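So I finally went to a mayoral debate

23 June 2019

I've lived in Caltby for most of my adult life and until this month I had never sat through a mayoral debate. I vote, I complain, I read the comments under the local news stories when I should be asleep. But going out on a warm evening to sit in a high school auditorium and listen to people talk about drainage? No thank you. Then my neighbor had a spare seat in her car and I ran out of excuses.

First thing I noticed was how full it was. The auditorium holds 300 and they'd put extra chairs along the side wall, and people were still standing at the back by the trophy case. I have been to school musicals in that room that couldn't fill the front half (sorry, kids).

What brought everybody out was the rec center, obviously. If you're not from around these parts, the short version is that the city wants to sell the old rec center on Lamont Avenue to a developer called Cosard, and Cosard wants to put up apartments with shops underneath. The council voted on it in February and it passed by one vote. Mayor Jean Rutherford cast that vote. She had spent her whole last campaign telling us the rec center was staying put, and there are still people with the old yard signs in their garages, which is how one of those signs ended up in the third row, held up by a man who looked like he'd been waiting all winter for it.

I'll be fair to her. She walked straight up to the microphone and brought up the sign before the moderator could. She said the roof estimate came in after the election and she changed her mind when she saw it. I believed her about the roof! I've swum in that pool and I've seen the buckets. What I didn't believe was the part where she'd been meaning to tell us sooner. There was a newsletter in December. There was a newsletter in January. I went home and dug both of them out of the recycling pile in the garage and they're mostly leaf pickup.

Her main challenger, who I'm not going to name because he already gets plenty of attention and he does search for himself online, had a great first ten minutes. He had the crowd. He had a line about how you can't swim in a parking garage and people stamped their feet. Then a woman down front asked him how he'd pay for the roof, and it all went a bit soft. He said partnerships. She asked with who. He said the community. She sat down and folded her arms and you could feel the whole row fold their arms along with her.

Now the numbers, which I wrote on my hand. Cosard is promising 157 apartments. The number of parking spaces in the plan is 200, and this got more shouting than anything else all night, including the pool. I have thought about this a lot since. You could tell people in this town that the river was going to be moved and the first question would be where they were supposed to park. I'm including myself in that, I circled the block twice before the debate and was in a foul mood by the time we sat down, and I wasn't even driving.

There was a strange little detour about Tonamik, the scheduling app the city bought for booking the ballfields. A Little League dad got up and said it had given his team the same slot as a wedding. The mayor said it was being looked at. The challenger said he'd scrap it. The dad said he didn't want it scrapped, he wanted it to work, and he got the biggest cheer of the night. Somebody should run that guy.

My neighbor has decided she's voting for Rutherford anyway. Her argument is that she'd sooner have someone who changed her mind and took the heat than someone who hasn't got as far as making it up. I argued with her the whole way home and then in her driveway with the engine off, until the porch light came on and her husband looked out to see what the noise was. I still haven't landed. I'm mad about the February vote and I think I have a right to be. But I also keep going back to that woman down front and her very simple question, and I'd like an answer to it from somebody before I hand over my vote.

There's one more debate, at the library, and I'm going. I've gone from zero debates to two in one summer and I'm a little embarrassed by how much I'm looking forward to it. Bring a cushion if you come, those library chairs are brutal. 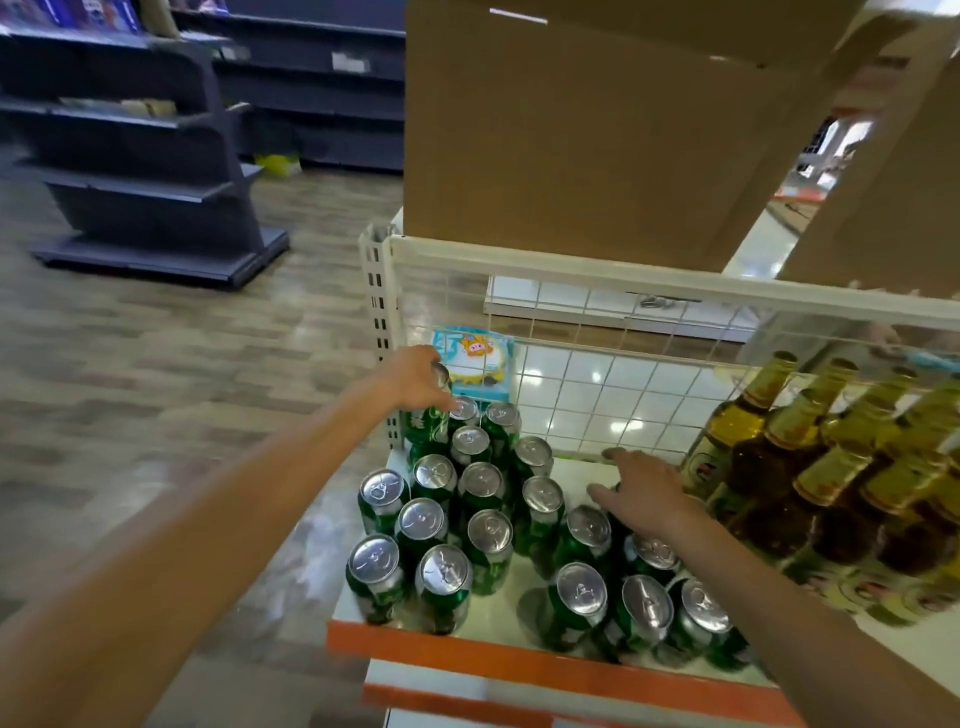
The candidate flyers have started showing up too, and I've got 3 of them on the fridge. I read them all over breakfast and I could not have told you whose was whose with the names covered up. Safe streets, strong schools, a bright future for Caltby. It's like that shelf of green cans, same silver top, same little pull tab, row after row, and you can stretch an arm all the way to one at the back and get your hand on the same drink. I want one flyer with a roof on it and a price next to the roof. I'll report back after the library.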